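Using Up and Reusing Plastic Water Bottles

By Radwa El Idrissi

Half-finished water bottles collect on every table in our house by the end of July. These are the habits that keep them under control.

Finish the old bottle before opening a new one. Pour what is left into a cup and drink it, or tip it into the kettle or a plant pot. Set the cup on a flat, clear surface first. Thin plastic cups fall over easily when they have nothing in them, so don't rest the neck of the bottle on the rim.

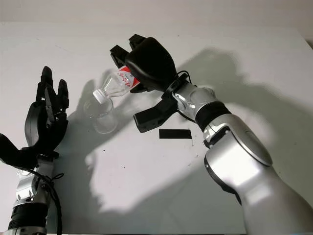 Bottle tilted over a clear plastic cup, cap toward the rim.

Hold the bottle low, near the base, and tilt it slowly. A thin-walled 500 ml bottle squeezed in the middle will spurt as soon as the cap is off. If a child is pouring, use a wider cup and fill it only halfway.

Glass jars are better for anything you plan to keep. I have 4 by the sink for rice, lentils and loose tea. Wash them in hot soapy water, rinse, and let them drain with the mouth facing down.
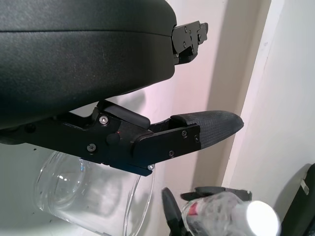

Leave the lids off until the glass is fully dry inside. A little trapped water is enough to make tea go stale or rice clump. Overnight is usually long enough.

For bottles you want to use again around the house, the label should come off. Fill the bottle with warm tap water, wait 8 minutes, then pull from the seam. A paper label may need a soak in the sink. Rub any glue that stays behind with cooking oil and wash it off with dish soap. 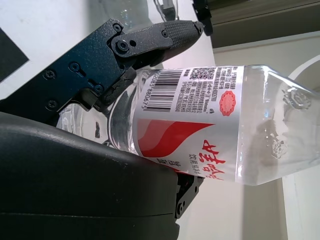
If the bottle is going to recycling, check your local rules about caps and labels. In Skelgate the caps go back on. Empty the bottle, press it flat from the base up, and screw the cap down tight so it stays flat in the bin.

Take the bin out when it is two-thirds full.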